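Ticket 1184: Web catalog: room pages load slowly, thumbnails out of order after migration
Status: Resolved, monitoring
Opened: June 2024
Component: Ceswood catalog, image service
Environment: production, Lalau host

Reported behavior

Since the move from the Flallum host to Lalau, room pages take up to 8 seconds to show their first image. Text and menus load at normal speed. The delay is the same in three browsers and on both wired and wireless connections. Thumbnails on the same pages are sorted by upload time instead of by the sort field. The old host did neither. 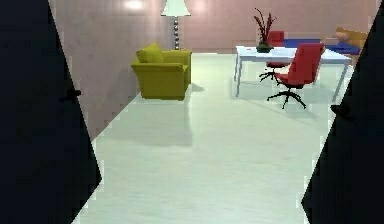

Initial checks

Server load was normal during the slow requests, and the database answered in under 20 ms. The delay sits entirely in the image service, between receipt of the request and the first byte sent. Small files are affected as much as large ones. Smooth areas make compression faults easy to spot. No banding was found, so quality settings were ruled out.

Log excerpt, image service

cache lookup: miss
cache write: permission denied
fallback: generate on request
generate: ok

The same four lines repeat for every request. No file had been written to the cache directory since the migration. The service treats a failed write as a warning and goes on, so the health check stayed green.

Cause 1

The cache directory was restored from the December backup with its original owner ID. On Lalau that ID belongs to a different account. The service could read the directory but not write to it.

Fix: changed the owner, restarted the service, ran the warm-up script. 1,184 files were written with no errors. First image now arrives in under 300 ms on a warm cache.

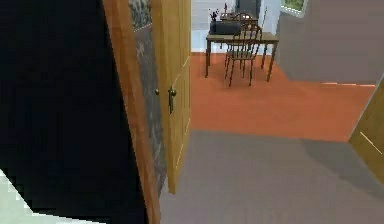 Cause 2

The sort problem is separate. The Sjöberg import plugin reads the sort field as text and falls back to upload time if the field is empty. The migration export left the field out for 312 records.

Fix: exported the sort field again from the Flallum copy, loaded it with the plugin turned off, then rebuilt the index. Order is correct on all room pages checked. Turn the plugin back on only after the index job reports "complete". Turning it on early overwrites the field again, which was confirmed on staging.

Still open

- Health check should fail on a cache write error. Moved to its own ticket.
- Old thumbnails may still show in browsers that hold the previous index. A hard refresh clears them.
- Flallum copy is read-only and stays up until the next full backup has been tested.

Log level on the image service is back to "warning". Reopen this ticket if "permission denied" shows up again.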